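Can It Do the Dishes Yet? Small Chores at Pluten

Ever since my sister Nelli and I started following the chore work at Pluten, people at family dinners have asked me the same thing: when can I have one at home? I never have a short answer, so I've put this page together, and I hope it gives you a feel for where things stand. The big stuff (laundry, stairs, a toddler's bedroom) is still a long way off, and I say that with great affection for everyone working on it.

What gets worked on most is what you and I do without thinking. Merja Kokkonen, who plans the tasks, keeps a list of 100 of them, and 10 are nothing more than putting something down gently. She would love to get to folding towels by December — she said that last year, too.

The shop-floor people have it a little easier. Evaristo Cuautle runs the packing line over at Erketport, where every box is the same box and it arrives facing the same way. Kitchens don't work like that, and neither do the people who cook in them. My own counter would defeat anything with fewer hands than my grandmother!

Table work, morning
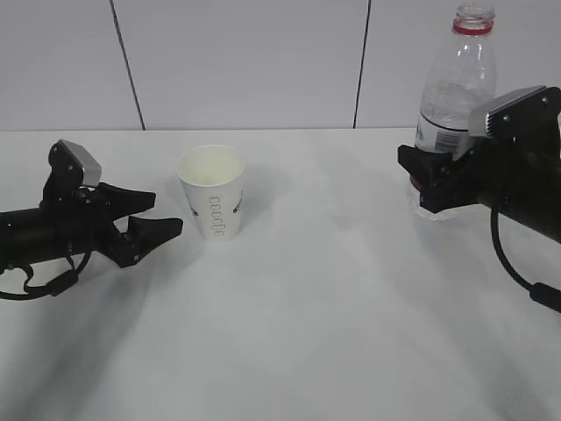

Pouring a drink is the chore I get asked about more than any other, and it's harder than it sounds, with a thin bottle that gives when you squeeze it and water that moves around inside while you tip. Getting hold of things comes before any of that. The gripper on the right has its fingers closed around the lower half of a clear bottle, cap off, while the one on the left is open and pointed at a paper cup. Delali Lamptey thinks the cup is the mean part of the job, and having crushed plenty of them myself at picnics, I'm inclined to agree with her.

Oona Honkanen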